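Ferienwohnungen vermieten – Begleitskript zum Kurs
Einheit 2: Das Inserat, der Preis und die erste Anfrage

Liebe Teilnehmerinnen und Teilnehmer,

schön, dass Sie nach der ersten Einheit wieder dabei sind! Beim letzten Mal ging es ja vor allem um Anmeldung, Kurtaxe und die leidige Frage mit der Hausverwaltung, und ich weiß, dass einige von Ihnen danach erst einmal durchatmen mussten. Heute wird es angenehmer, versprochen. Wir schreiben zusammen ein Inserat, und zwar für unsere Übungswohnung »Haus Amimix«, die uns durch den ganzen Kurs begleitet: zwei Schlafzimmer, ein Bad, Wohnküche, kleiner Balkon nach Westen, Seeufer zu Fuß erreichbar.

1. Der Titel

Im Titel steht, was die Wohnung ist und wo sie liegt. Mehr muss er gar nicht leisten. »Traumhafte Wohlfühloase« habe ich in den letzten Jahren so oft gelesen, dass ich nicht mehr sagen könnte, zu welchem Ort das jeweils gehörte. »Helle Wohnung mit Westbalkon, zwei Schlafzimmer, nah am See« klingt vielleicht ein bisschen trocken, wird aber von den richtigen Leuten gefunden (und von den falschen übersprungen, was Ihnen viel Schriftverkehr erspart).

2. Die Beschreibung

Gehen Sie beim Schreiben wirklich einmal durch die Wohnung, am besten mit Zettel und Stift, und fangen Sie an der Haustür an. Wie viele Stufen? Gibt es ein Geländer? Wo stellt man die Koffer ab? Danach Zimmer für Zimmer, immer mit den Bettmaßen. Ein »Doppelbett« kann 140 oder 180 Zentimeter breit sein, und zwei erwachsene Gäste merken den Unterschied spätestens in der ersten Nacht.

Bitte auch das hineinschreiben, was nicht so schön ist: die Kirchenglocken, die steile Treppe, der Parkplatz zwei Straßen weiter. Gäste verzeihen fast alles, was sie vorher wussten.

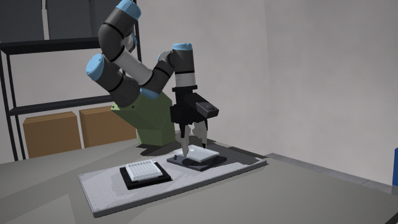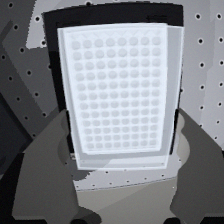
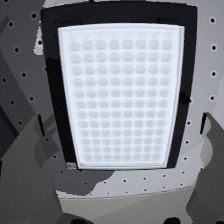 3. Der Preis

Hier wird im Kurs immer am lebhaftesten diskutiert, und das ist auch gut so. Rechnen Sie zuerst aus, was die Wohnung Sie im Jahr kostet, auch wenn niemand kommt: Hausgeld, Versicherung, Strom-Grundpreis, Internet, Rücklage für die Waschmaschine. Bei Haus Amimix sind das fast 3000 Euro. Erst danach schauen Sie, was die Nachbarschaft verlangt.

Die Endreinigung weisen Sie bitte klar aus. Bei kurzen Aufenthalten fällt sie stark ins Gewicht, deshalb setzen viele in der Hauptsaison eine Mindestdauer von 3 Nächten. Im April oder November dürfen Sie da ruhig großzügiger sein, ein kurzer Aufenthalt ist immer noch besser als eine kalte Wohnung.

4. Die erste Anfrage

Antworten Sie zügig, freundlich und vollständig. In eine gute Antwort gehören:

– der Gesamtpreis einschließlich Reinigung und Kurtaxe
– An- und Abreisezeit
– Anzahlung und Stornobedingungen
– ein Satz zu Haustieren, auch wenn nicht danach gefragt wurde

Wer mit einem Buchungskalender arbeiten möchte: In unseren Übungen benutzen wir Nenico, ein Papierkalender tut es für eine einzelne Wohnung aber genauso. Nur bitte nicht beides nebeneinander führen! Ich habe das einen Sommer lang gemacht und stand am Ende mit zwei Familien im selben Treppenhaus.

Aufgabe bis zur nächsten Einheit

Schreiben Sie Titel und Beschreibung für Ihre eigene Wohnung, höchstens eine Seite. Wer noch keine hat, nimmt Haus Amimix. Bringen Sie den Text bitte ausgedruckt mit, wir tauschen die Blätter untereinander und lesen sie einmal so, als wollten wir dort mit Kindern und Oma eine Woche verbringen. In Einheit 3 kommen dann Hausordnung, Schlüsselübergabe und Gästemappe dran.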